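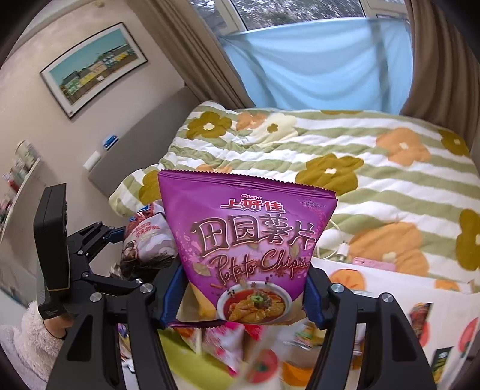
Trirura 2.4を一か月使った感想:両手グリッパーのデモを軌道に直すソフト

カテゴリー:ロボット開発ツール > レビュー > 軌道推定・データ前処理

手持ちグリッパーで記録した動画から、指先の軌道と開閉幅を計算するソフト、Triruraの新しい版を試しました。私は5月の初めから使っています。作業は、いろいろな菓子の袋を両手のグリッパーでつかみ、段ボール箱の中にならべるものです。模倣学習のデータとしては地味ですが、袋は形が変わりますし、表面が光りますので、ソフトの弱いところがよく見えると思います。

前はSkenskaという別のソフトを使っていました。比較はその経験をもとに書きます。どちらも自分で代金を払いました。

導入と校正

インストールは難しくありませんでした。ただし、GPUのドライバーの版を確かめる画面が英語だけで、エラーの番号の意味は説明書の付録を見ないとわかりません。日本語の説明書は本文だけが翻訳されています。

校正にはCalbyという付属の道具を使います。魚眼レンズの歪みと、レンズから指先までの位置関係を一度に求めてくれます。Skenskaではこの二つが別の手順で、二つ目を忘れると軌道全体が少し傾きました。Calbyは、どちらかが足りないときに先へ進ませてくれません。私のように忘れやすい人間には、この厳しさがありがたいです。

不満もあります。校正の結果を左手用と右手用で別の名前にして保存できるのですが、読み込むときに名前が途中で省略されて表示されます。私は一度、左右を反対に読み込みました。警告は出ませんでした。

軌道の推定

今回は40本のデモを処理しました。そのうち4本で推定が失敗し、残りは手で直さなくても使えるものでした。Skenskaで同じデータを処理したときは13本が失敗しましたので、進歩は大きいと感じます。

失敗した4本には共通点がありました。袋が視野の中央を大きくふさいで、背景の動かない部分が少なくなった区間です。特徴点が袋の印刷の文字や絵の上に集まってしまい、ソフトは「袋が止まっていて、部屋が動いている」と考えるようです。印刷のはっきりした袋ほど、この間違いに入りやすいと思いました。

新しい版には「把持物マスク」という機能があります。指と、指の間にある物を自動で切り抜いて、自己位置の計算から外します。これを有効にしますと、4本のうち3本は回復しました。初期設定では無効になっていますので、最初に有効にすることをおすすめします。

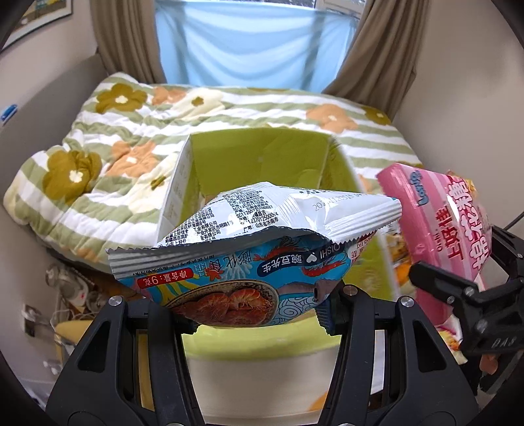 小さい袋を左右の指ではさんだ一枚。右のピンクの袋は別のグリッパーが持っている。

両手の同期

両手のデータでは、もう片方のグリッパーが視野に入ることがよくあります。Triruraはそれを検出して、二つの軌道の相対位置を補正するために使います。考え方はとても良いです。黒い指が横から入ってきて袋の前に重なるような場面でも、かなり正しく追っていました。

時間の同期は音で行うか、手で行うかを選べます。音の方法は静かな部屋ではよく合いますが、袋の音が大きい作業では時々ずれました。私は結局、手で合わせています。一番長いデモで425フレームを一つずつ進めて確認しましたが、キーボードの矢印だけで操作できますので、疲れは少なかったです。

開閉幅の推定

正直に書きますと、ここは期待より弱いです。指先のパッドの位置から幅を計算する仕組みですが、ふくらんだ袋がパッドを隠しますと、値が急に小さくなります。グラフで見ますと、細い針のような線が出ます。平滑化のフィルターをかければ消えますけれども、強くかけると、指を開くタイミングまで遅れてしまいます。この遅れは、学習した方策にそのまま出ました。袋を放すのが遅く、腕が戻り始めてもまだ持っているのです。

指の関節のねじを目印として使う設定もあります。パッドが隠れても関節は見えていることが多いので、私の場合はこちらのほうが安定しました。説明書では「実験的」と書いてありますが、袋のような物を扱う方は試す価値があります。

指に何もはさまっていない状態の値も、ゼロ点の確認に役立ちます。私は各デモの最初に、箱の上でグリッパーを開いたまま少し止まる時間を入れるようにしました。

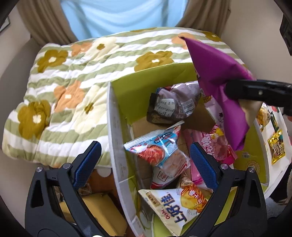
ニカノール・イノホサからは、それだけでは足りない、開いた状態と完全に閉じた状態の両方を記録しないと幅の尺度が決まらない、と言われました。確かに説明書の付録にもそのように書いてあり、私の読み落としでした。両方を入れてからは、左右の値の差が小さくなりました。

出力と計画側への接続

出力の形式は選べる種類が多く、座標系の定義が必ずファイルの先頭に書かれます。小さいことですが、後で助かります。私は出力した軌道をBautistaという計画ライブラリーに渡して、実機の腕で届くかどうかを調べています。届かない姿勢がある区間は、Triruraの画面に戻すと赤く表示されます。箱の奥の角に手を入れる動作で赤が多く出ましたので、箱の置き方を変えて撮り直しました。

この往復の機能だけでも、Skenskaから移る理由になると私は考えます。ただ、戻すファイルの単位がミリメートルとメートルのどちらなのか、画面には出ません。

評価

軌道の推定と、計画ライブラリーとの接続には満足しています。開閉幅の推定と、校正ファイルの管理はまだ直すところがあります。硬い物だけを扱う方には、古い版でも十分かもしれません。やわらかい袋や両手の作業が多い方には、新しい版をすすめます。

文:トナンツィン・トバル

コメント(3)

ブラウリオ・セペダ
把持物マスクですが、マスクの余白を少し広げると、残りの1本も回復するかもしれません。うちでは透明な包装のときにそれで直りました。

エウスタキオ・バルドビノス
校正ファイルの左右を間違えた件、私も同じことをしました。名前の最初の文字をLとRにすれば省略されても見えます。

トナンツィン・トバル
お二人ともありがとうございます。余白を広げましたら最後の1本も通りました。名前の付け方も今日から変えます。

タグ:Trirura/模倣学習/両手操作/校正/5月25日更新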